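4. Small Objects on Shared Surfaces

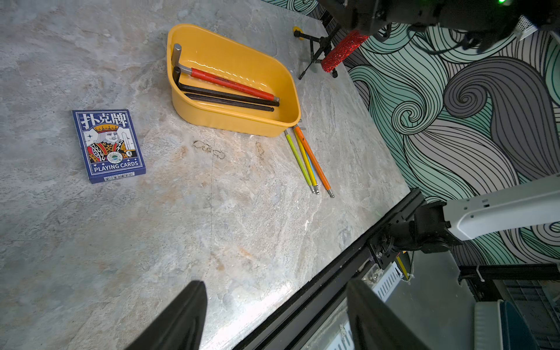

Figure 2. Boxed playing cards and a yellow tray with three hex keys on a marble-patterned tabletop.

June 2025
By Puspita Kusuma and Demetrius Bellamy

Print this article | E-mail this article

4.1 Items without a fixed place

Section 3 dealt with objects that most households keep in one agreed spot, such as coats, shoes and dishes. This section turns to small objects that move between rooms and often stop for days on a table or counter. We call these resting items. The category takes in batteries, tape, pens, coupons, chargers, games and small hand tools (Figure 2).

The material comes from 90 households in Nomudach. Each kept a paper diary for 10 weeks and received two home visits. One adult in each household wrote an entry when a small object was looked for, whether or not it was found. Entries gave the object, the room where the search began, the room where it ended, and who was asked for help. After we removed duplicates and entries with no object named, 880 remained.

The first finding is simple. People began looking in the place where they had last used the object more often than in the place where they said it belonged. During the first visit, many of the adults could name a proper place for tape or scissors without hesitation. Their diaries show that they seldom started there. One writer put "kitchen drawer" on the visit form and then, in entry after entry, began at the desk by the back door.

Tools for assembling or tightening furniture followed a different pattern. They are needed rarely and for a short time, and the person who used them last may not remember doing so. Hex keys were a common case. They arrive with furniture, are used once, and are then put in whatever container is close by. Diary writers reported finding them in mugs, sewing boxes, windowsill dishes and coat pockets. Several households owned more than one in the same size and did not know it until the second visit, when we asked to see the contents of their drawers.

Card and board games moved less than we expected. They were used in one or two rooms and tended to stay close to the table where they were last played. Searches for them were short. The complaints about games concerned missing parts, and these are treated in Section 5 with other incomplete sets.

4.2 Trays, bowls and other open containers

Almost 90 percent of the searches that ended on a table or counter ended at an open container of some kind. We do not read this as proof that trays and bowls make things easier to find. Households that own such containers may be more careful in other ways, and an object in a tray is also easier to describe in a diary than one lying under a newspaper.

What the entries do show is that open containers fill without a plan. When asked who had decided what went into the bowl in the hall, most adults said that no decision had been made. Ruiz-Ortega (see Section 2) calls this "settling" and treats it as a stage before sorting. Our diaries give only partial support. In many homes the contents settled and stayed that way through the whole study period.

Lidded boxes worked differently. People put things into them with more thought and forgot them sooner. A box sold locally under the name Zasby, with a divided lid, was present in a number of the homes. Its owners could usually say what the lid held and were unsure about the lower part.

4.3 Who is asked

In homes with two or more adults, the same person was asked for help in most shared searches. This person was not always the one who did the tidying. In some homes it was the one who spent the most hours there, and in others the one who had bought the object. Children were asked more often than we had planned for, and the diary form had no line for them. Writers added their names in the margin, and we coded these by hand in May.

The form has been changed for the follow-up study in Nesance, where the same questions will be put to people living alone. There the column for help will cover phone calls and messages to former housemates and relatives.

Comments

Elsa Dahlgren: Did the diaries say how long each search took? I looked in the appendix and found only the room codes.

Demetrius Bellamy: We asked for it at the start, but too few people filled it in. The column was dropped.

Kenji Doucet: Our hex keys live in the butter dish. We bought a new butter dish.

Loretta Ruiz-Ortega: Small correction to 4.2. I used "settling" for shelves and hall tables only. I would not apply it to bowls without more data.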